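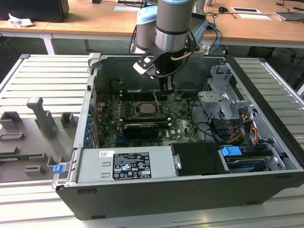

Figure 3. Desktop tower with the side panel off, processor and memory slots exposed.

Research > Working papers > Household goods and reuse > Section 4

4. What people keep, and where it sits

4.1 Storage before disposal

Most of the old electronics in our two towns are not thrown out. They are put somewhere. Closet, garage, under the stairs. In Kolbridge 73 households let us go through the storage question room by room, and the answer was nearly always the same: a computer gets replaced, the old one goes next to the box it came in, and then years pass. Desktop towers (Figure 3) stay longest. Phones go to a drawer. Printers leave fastest, mostly to the curb.

Reasons given, in no strict order. Photos still on the drive. Paid a lot for it. Might need a part. A cousin might want it. The first one came up far more than we had planned for, and the interview sheet had no box for it in the first round, so those answers were written in the margin and coded later. See limits, 4.3.

4.2 Drop-off and distance

Oststead has a drop-off point open on Sunday only. Kolbridge has two, both open most of the week, one of them next to the supermarket. We expected Kolbridge homes to hold fewer old machines. They did not. Distance matters for heavy things like TVs, but for towers the trip is not the problem, the decision is. Several people had driven past the site with the computer in the trunk and brought it home agian.

Renters moved things out sooner than owners. No surprise, less space. Moving house was the one event that cleared the closet in both towns, and some 41 of the interviews mention a move without being asked. This fits the earlier Sönmez survey on furniture, where moving did the same job for sofas and beds.

4.3 Limits

Self report. People forget what is in the attic. The Usari inventory form was built for kitchens and we bent it to fit; the category "other, electric" does too much work. Oststead interviews were done in June, when alot of families were away, so older residents are over-counted there. Weights do not fix this fully.

Comments

reader_02: Is the margin coding going to be shared? Would like to use it for a class.

mapleside: We have three towers in the basement. Photos, yes.

t.k.: 4.2 says renters but the table in section 3 lumps renters with students. Which one?

Contact the editors | Copyright the authors | Back to top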